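May, a little after nine in the evening

Seventy-four! I wrote the number on the back of my hand at five o'clock because I wanted to look at it on the bus, and I did, twice. Seventy-four good episodes in one day, and yesterday I was pleased with myself for getting past fifty. The full set is supposed to be 480, so we are a long way off, but for the first time it feels like a number a person could reach.

The morning was slow. The left-hand controller (I still call it that, though it's the only one we have now) kept drifting, and I threw out the first three runs before I thought to recalibrate. Then the gripper closed with a little click, the way it should, and everything after that had a rhythm to it. Reset, breathe, start recording, reach, close, lift, set down, open, stop. I hum while I do it. I noticed today that I hum the same four notes every time, so it's lucky we don't record sound.

We're on the plate tasks this week. Sernley wants soft things on hard things, and Liditz, the group that wrote the task list, wants the object in a different spot every time, so before each run I shift it an inch or turn it a little. I love this part more than I expected to. It's like setting a very small table over and over for a guest who is learning how to eat.
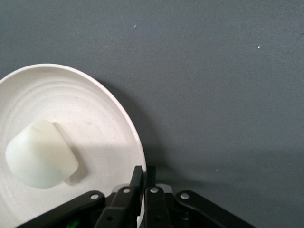 E. Prieto

I kept looking at the wrist view in the afternoon, with the fingers up close to the rim and the pale soft thing sitting well over on the other side of the plate. From my chair the reach looks like nothing. From the wrist it's a real trip, over the rim and across those faint rings in the plate, and there's a shadow beside the thing that changes with how I place it. White plate, nearly white object. My eyes get lazy about where one stops and the other starts, and I wonder what the model will make of it. I hope it learns the shadow. I have a feeling it will, and I've been wrong about these feelings before, so I'm writing it down here to check later.

My own driving is better too. Last week I was coming in too fast and stopping dead above the object, then creeping down. All of that goes into the data! Whatever I do with my hands, it will try to do, fidgets included. So today I practiced coming down in one easy curve, and slowing only for the last inch. When it goes right I can feel it in my shoulders. I left in 2 runs where I missed, backed off and went in again, and marked them as recoveries. I argued for keeping those at lunch and got my way, which pleased me more than it should have.

Must remember for tomorrow: wipe the tabletop, there are bits of dust on the gray. Charge the headset. Ask the Ernard people whether the bowl tasks start before or after we finish the plates, because I'd like to do all the plates in one go while my hands know them.

Wrists a bit sore. Soup for dinner, eaten standing up. I caught myself reaching for the spoon in one easy curve, slowing down for the last inch.

Bed soon. I want to be in by eight and have ten done before anyone puts the coffee on.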